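**Minutes – Good Practice Group for Handheld Gripper Work in Homes**
July 22, 2019, Ostgate meeting room, with the Clukell side joining by phone

We got going a little late, as the phone line took some coaxing, but it was a pleasant turnout and good to hear from Pimentel again after their long quiet spell. The December minutes were accepted with one correction: the practice sheet covers bedrooms as well as kitchens.

**1. Moving too fast**

Most of the hour went here, and nobody minded. Flullton had gone through 405 clips from home sessions and set aside 112 in which the background was too smeared to be of much use. The gripper itself stays sharp in these, so a person checking quickly may well pass them. Agreed wording for the sheet: "Judge sharpness by the cloth or the furniture, never by the fingers." We also talked for a good while about a speed limit, and in the end left it out – people's arms differ, and a number would only be ignored.

**2. Cords and small things on beds**

Clukell asked that loose cords be cleared, or tucked well to one side, before any work with sheets or clothing. Pimentel felt, quite kindly, that a home should be left looking like a home. We settled on this: a cord may stay if the householder wants it there, but the operator keeps the fingers away from it and writes it in the log.
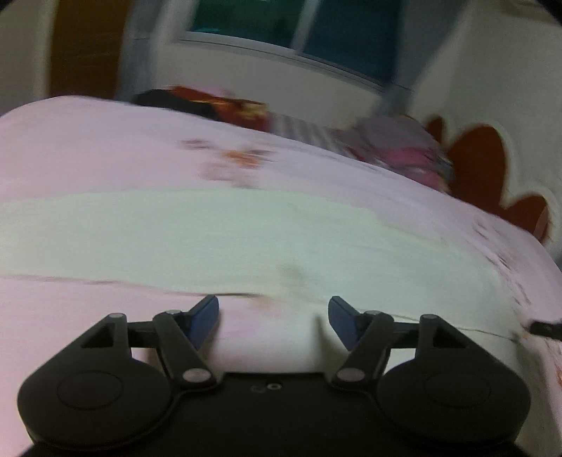 The same goes for chargers, hair clips and anything else that might be scooped up with the fabric. Pillows and folded things can stay where the family keeps them.

**3. Starting position**

Fingers open and empty at the start of every clip, with a pause of about 2 seconds before the first reach. Agreed by all, rather cheerfully.

**To do**

- Flullton to redraft section 2 of the sheet and send it round
- Clukell to add a line for cords to the log form
- Pimentel to try both in their next home visits and report back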